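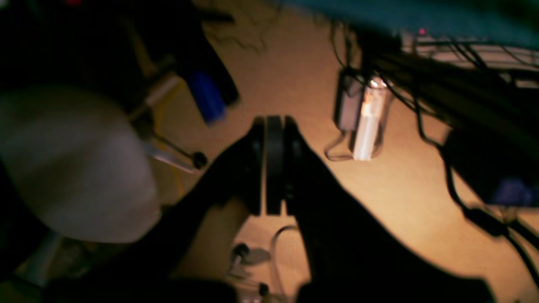

Gisside robotics team teaches a robot arm to find its way around a cluttered bench

A small research team in Gisside has shown that a robot arm can learn to pick its way through a messy workbench using little more than a camera at its wrist, and we are delighted to be able to share the results this July.

The method, called Trondach, was developed at Skelon over two years by Chaimae Lamrani and Tyson Petrenko. Most robot arms are taught on tidy tables, with one or two objects set well apart. Trondach goes the other way and trains on the sort of bench that most of us would be a little embarrassed to show a visitor, with cables, clear tubing and odd bits of kit lying wherever they were last put down.

The arm was guided by hand through 152 short practice runs, and from these it learned which things it could safely brush past and which it ought to steer well clear of. In the final trials it was given 100 reaching tasks on benches it had never met before, and it finished 40 more of them without a snag than the team's earlier system had managed.

"Loose cables have been the bane of my working life," said Chaimae Lamrani, who leads the project. "They move when you touch them, they hide behind things, and see-through tubing is worse still, so you can imagine how pleased we were (and how much cake was eaten) when the arm began easing round them quite calmly."

There is plenty left to do. The arm still slows down a good deal near clear containers, particularly when a bright light catches them, and the team would like to understand why before trying anything quicker.

Floor Peeters of Turcotte, which paid for the work, said: "We have enjoyed every visit to the lab, and we are very glad to be supporting the next stage."

The practice runs and a plain guide to the method will be free to download from the Skelon website. Press enquiries should be sent to Mélanie Hawthorne in the Skelon press office, who will be happy to arrange interviews and visits.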